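Gripper Bench Rules – Gallery Page

Drullik shop notes, put together by Boglárka Orbán. Rules first drafted by Ákos Szénási, I just keep cutting them down. 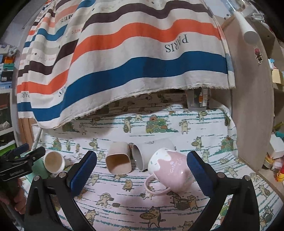

Do you need written rules for handheld gripper work if no powered arm is involved?
Any shop with more than one person picking things up should have them written down. Fingers still pinch, cups still break, and two people will do the same pick two different ways unless someone put it on paper.

OK so this page. One picture, the mug table, and the notes that go with it. Notes are long. Sorry. It's the page everybody gets sent on Monday so it has to hold the lot. More tables when I get them sorted.

Mug table, notes in no special order:

Pink mug nearest, on its side, handle out toward the lower left. Sideways mugs are their own category in the sheet. Log as "tipped", not "fallen". Fallen means it went over during the pick.

Pads wide open on approach. This is rule 2 and the one we repeat most. Open all the way, then come in, then close. No half-open sneaking up on a handle.

Blue pads, ribbed face in. Check ribs at the start of every session. Shiny spots = swap both pads, never just the one. Old pair goes in the scrap tin, not back in the drawer.

Pins in the linkage – wiggle test. If a pin moves sideways with a fingernail the tool is out. Red tape on the handle, hang it on the left hook, tell Ákos.

Two grippers at the same table: the one further from the target holds still untill the other is clear. Say "clear" out loud. Nodding doesn't count.

Bare hand near a gripper. Allowed, so long as it stays behind the pads. Never between them, not even to nudge a cup half an inch. Put the tool down and then nudge.

Patterned cloth is fine. More than fine, we want it. The old rule said plain gray only and that was dropped in the last revision. Cats, stripes, whatever. Cloth has to lie flat where the object sits, that's the whole requirement.

Hanging cloth at the back: clear of the tool's path all the way up and all the way down. Frayed hem gets trimmed or folded under. Loose threads wrap round pins, I've picked enough out with tweezers.

Ceramics

Ceramic goes over table only. If your elbow is past the table edge with a mug in the pads you're in the wrong spot.

Lift limit for a first pick is 30 mm. Hold, look, then go on up. People skip the hold when it's late in the session. Don't.

Handle grabs and body grabs are separate entries. If you started for the handle and ended up on the body write body, add "switched" in the comments.

Chips: run a thumb round the rim before the cup goes out. Any chip, it's retired. No desk mug second life, we tried that.

Glazed stuff with printing on it – wipe with plain water only. Spray cleaner leaves a film and then everybody blames the pads.

Sessions

30 minutes on the tool, then off it. Not 30 minutes plus "just finishing this row". Hand cramps are a reportable thing here, same form as a pinch.

100 picks per sheet. Sheet full, new sheet, initials at the top. Blank initials means the sheet gets tossed and yes I have tossed them.

Failed picks stay in. Worth its own line because new people always want to tidy up. A slip gets logged as a slip. The sheet with no slips is the one I check first.

Don't re-set an object the way it was last time from memory. Move it somewhere else. If you find yourself making the same neat row every time, stop and have someone else lay it out.

Background clutter. Boxes and shelves behind the table can stay where they are. What can't stay is anything that could drop onto the table or roll onto it. Jars go back from the shelf edge.

Names and labels

Tool tags: bench tag on the body, date of last pad change next to it. Pencil rubs off. Use the paint pen.

Sheets go in the Wurkell folder if it's kitchen objects, Fothergill folder for everything else. I know the names make no sense, they're the old room names. Not changing them now.

Form 3970 is for pinches, cramps, breakages. One form for all of it. Fill it in the same day even if it feels silly. Small pinch, still a form.

Stuff people keep asking

Gloves? Thin ones OK, snug at the cuff. No knit gloves near the linkage.

Rings off. Bracelets off. Long sleeves pushed up past the elbow or taped.

Can you pick two cups at once. No. Asked every month somehow.

Can you use your other hand to steady the cup. Only if the sheet says "assisted" at the top, and then the whole sheet is assisted. No mixing.

What if the object slides on the cloth. Let it slide, finish or release, log it. Don't chase it to the table edge.

Who can stop a session? Anybody in the room. Say "stop", tools down on the table, pads open. Sort out the reason afterward.

Does the rule sheet apply to visitors? Visitors watch from the end of the bench. If they want to hold a tool they read this page first and somebody signs the sheet with them. The Flalteo people did it without complaining so anyone can.

Changes since last version

Plain cloth rule gone (see up top).
"Clear" has to be spoken – was only recommended before.
Both pads swapped together. Used to be one at a time, gave us a lopsided grip and a week of confusing sheets.
Tipped / fallen split into two entries.
Water only for printed glaze.

Still argueing about: whether cups inside other cups count as one object. Ákos says one, I say two. Until it's settled leave nested cups off the table please.

Corrections to Boglárka, on paper, in the tray by the door. Verbal ones I forget by lunch.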